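Student Project Report: Small Cabins and How Their Interiors Are Laid Out

By Rafsan Dissanayake
August 14, 2021
5 min read
Print | E-mail

For my summer project I compared the floor plans of two rental cabins on the Doswood road, known locally as Berier and Oltmanns. Both were built from plans by the same firm, Furkberg, and both are rented by the week. My supervisor was Gertraud Eberhard, who teaches the interior planning course. She asked me to keep to one question: how much of the floor can a guest use once the furniture is in?

I measured both cabins in July with a tape and a folding rule. Berier has one main room, a bedroom and a bathroom. Oltmanns has the same rooms but the kitchen is closed off by a wall with a sliding door. I drew each plan on grid paper first and then copied it to the computer. The first drawing of Oltmanns was wrong because I had measured the bathroom from the trim and left out the wall behind it, so I went back and did that side again.

Furniture was drawn as plain shapes. A chair was given the space it needs when someone is sitting in it, with the legs of the sitter included. Doors were drawn open. I left out rugs and wall shelves above head height.

The dining place caused the most trouble. Berier has a rectangular table pushed against the window wall, which leaves a clear path to the bedroom but seats people on three sides only. Furkberg's plan for Oltmanns shows a round table in the middle of the main room. Guests can sit all the way around it, but the path to the porch door bends, and the chair nearest the stove has to be moved before the oven can be opened. 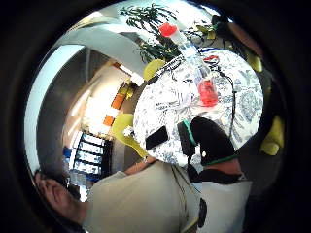

Student Papers in Interior Planning, No. 2, p. 222

A round top also wastes the corners of a square room. I tried moving the table toward the porch in the drawing. The oven door then cleared the chair, but the porch door did not open fully. A smaller top would solve both problems, and I have marked one on the revised plan.

Storage was simpler. Berier has a bench with a lifting seat under the window and hooks by the entrance. Oltmanns has a tall closet that takes more floor but holds suitcases upright. I would keep the closet and add the hooks.

The drawings are at a scale of 1:100 and are kept in the department office under folder 1437. The revised plan for Oltmanns is the last sheet. I did not look at heating or lighting, and the porches were measured but left out of the floor totals.

Print this page | E-mail this page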